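Packing dishes without paper?

gradiditz
Moving in May, 2 hours up the road to Ashworth. I'm out of newspaper and wondering if I can pack the everyday dishes in bedding. So far I've set the white bowl and the pink plastic basin out on the flowered cover, with a quilted one bunched up behind. 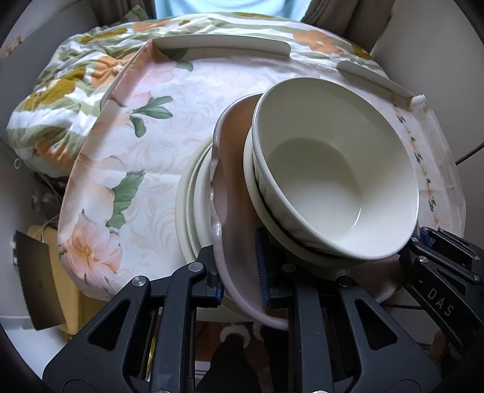
piltis
Bedding works. Plates go on edge, bowls nested with a layer of cloth between each one.

calteck10
Disagree on nesting. I lost 2 bowls that way — wrap each one by itself.

piltis
Mine were fine with a pillowcase between them.

gradiditz
Pillowcases I have. Will wrap the bowls singly.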